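The Finger That Closed Too Late

By Joana Pinheiro

Print this article | E-mail to a friend
14 comments

The first report of the problem was one line in a shared notebook: "gripper felt soft today, maybe me." It was written in February by a collector at Skando, a small company which records people doing housework with hand-held grippers, so that robots can later learn the same movements. The maker of the line did not think it was important. She had folded clothes for most of the afternoon and she supposed that her hand was tired.

It was not her hand. For some weeks, a part of the Skando recordings carried a wrong number in every moment, and the first robot which learned from them pulled a sleeve off a cardigan in front of a customer.

I have visited the company three times since then. I wanted to understand how a fault can live so long in a place where people are careful, and I must say that the people at Skando are careful. They keep notes. They clean their lenses. They know each gripper by its number and they complain about some of them as one complains about an old car.

The principle of their work is simple. A person holds the tool, opens and closes the two fingers with a trigger, and does an ordinary task in an ordinary home. The camera on the tool records what is near the fingers. Afterwards a program calculates where the tool was in the room and how wide the fingers were open. These two things, the path and the opening, are what the robot receives as a lesson. If the path is wrong, it is usually noticed quickly, for the robot goes to a foolish place. If the opening is wrong by a little, the robot goes to the right place and does the wrong thing there.

Clothes are the hardest of the home tasks, according to everybody I asked. A cup has one shape. A heap of clothing has a new shape each time somebody touches it, and thick knitwear lies on top of thin cotton and hides it. The collectors work where the clothes are, on beds and on floors, beside windows with strong daylight.

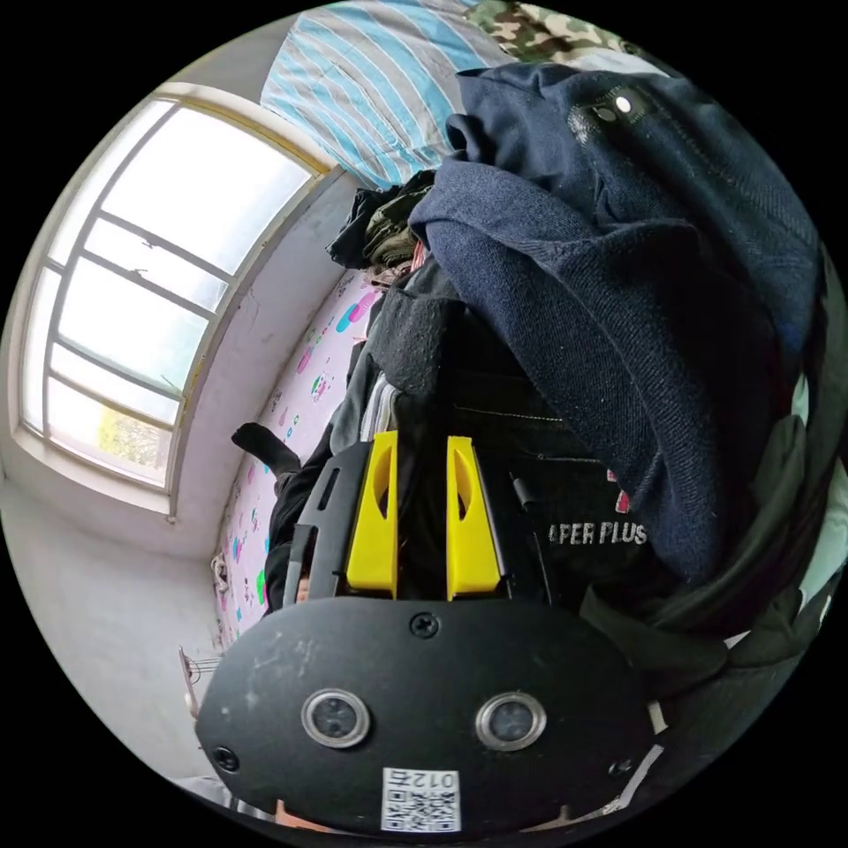 The daylight was the first suspect. Ruben Simões, the engineer who took over the investigation, spent several days comparing bright recordings with dark ones. His idea was that the program lost the edges of the fingers when a window was in view, and guessed their position. It was a reasonable idea and it was wrong. The bright recordings were a little worse, but the dark ones were bad also.

The second suspect was the program itself. It had been updated in the same month by Bovon, the supplier, and for a week there were unfriendly e-mails in both directions. Simões now says he regrets two of them. Bovon ran the old version and the new version on the same material and the results were equal. I have seen the comparison, and I believe it.

What remained was the tool. Inside the gripper a small toothed part, called the rack, connects the trigger to the fingers. In one batch, the rack had been made from a softer material than in the drawings. When the tool was new, it worked well. After many closings, the teeth began to wear, and a small free movement appeared – the trigger was already pulled, but the fingers still had 2 millimeters to go. The collectors did what any skilled person does with a loose tool. They pulled harder and did not think about it.

Simões went through the complete collection of clothing recordings, 1511 of them, and marked each one by the gripper which had made it. The bad batch had made 66. This does not sound like much. But those 66 were nearly all of the recordings with heavy knits, as the collector who liked that work best had used the same tool for all of it. So the robot had almost no correct lesson about a thick cardigan. It had learned that to hold wool you must close with all your force, and keep closing.

The demonstration took place at Zistska, a laundry service which was thinking of buying a folding arm. The arm did towels first, then shirts, and people were pleased. With the cardigan it took the cuff, closed, and continued to close. The motor had a limit for force, and the limit had been set at 70 percent, which was permitted in the manual and was too high for this work. The robot lifted. The seam opened at the shoulder with a sound that two people described to me in the same way, like a zipper.

There was no injury. The operator had her hand on the stop button and she used it. But she told me that a few minutes before, she had reached in with bare fingers to straighten the same cuff, while the arm was waiting. There was a line on the floor, and the instruction said that one does not cross the line when the power is on. She knew the instruction. The arm had been so gentle with the towels that she forgot it was a machine, she said, and she still does not like to speak of this part.

I asked Simões if the torn cardigan was a lucky accident. He did not like the word. In his opinion a force limit should be chosen for the weakest thing the robot may hold, and that includes a finger, and no quantity of good recordings can replace this. The limit at Zistska is much lower today. The arm is slower with wet towels as a result, and it sometimes drops one.

The other changes are modest. Each gripper is now measured in the morning with a steel block of known width, and the measurement is saved with the recordings of that day. If the fingers and the block do not agree, the tool goes back to the workshop. The racks of the bad batch have been replaced, and the 66 recordings were removed and made again. This took longer than expected – wool is warm work by a sunny window, and the collectors asked for more pauses.

The notebook has changed too. It has a new column with the title "feeling," which some of the engineers found a little comic. The collectors write in it words like "stiff," "scratchy," or "late." Simões reads this column before he reads the measurements. Last month he found "late" written on two days in a row by the same person, for a gripper which had passed the block test both times. He opened it and found a screw that was not quite tight.

He has ordered a different rack for all the tools, also for those that never gave trouble. When I left, he was still waiting for the delivery.

Share 31 | Tweet | Print | E-mail
Published 01/07/2023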